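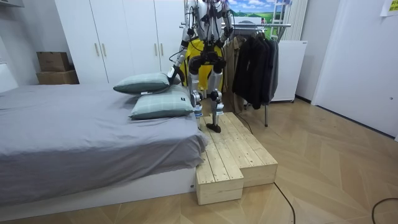
4.2 Pitch counts and late-inning control

The second question was whether starting pitchers in the regional league lose control gradually or in a short spell near the end of an outing. We used the scorebooks of 11 clubs, which record every pitch as a ball, a called strike, a swinging strike, a foul or a ball in play. After removing innings shortened by rain, 2,393 innings were left. Pitch speed was not recorded at most grounds and is not used in this section.

Each outing was divided into blocks of 25 pitches. For each block we worked out the share of pitches that were balls, leaving out intentional walks. Outings that ended before the second block were kept for the first-block figures only. The Fakley scorebooks mark warm-up throws in the same column as live pitches, and these had to be taken out by hand.

Figure 3 gives the ball rate by block. The rate was flat across the first three blocks at most clubs and rose in the fourth. Past 100 pitches the sample is thin and made up largely of starters whose managers trusted them to continue, so the last point in the figure should be read with care. A pitcher who is already struggling is usually taken out before he gets there.

Figure 3. Share of pitches called or scored as balls, by block of 25 pitches, all clubs combined. Intentional walks left out.

Two clubs did not follow the pattern. At Nestis the ball rate fell slightly in the third block. The Nestis ground has a steep mound that was rebuilt in March, and visiting starters showed the same fall there, which points to the mound more than to the home staff. At Bavberg the rate rose from the second block onwards. Bavberg used a short rotation for much of the season — often with three days' rest between starts — and we cannot separate the effect of rest from that of pitch count with the records we have.

Scorer differences are a further limit. Oona Saarinen rescored a set of Pelkonen home games from video and agreed with the original book on nearly all balls and called strikes. Most disagreements were over foul tips, which do not affect the ball rate. No such check was possible for the other clubs, as few of them keep full recordings.

Relief pitchers are treated separately in Section 4.3.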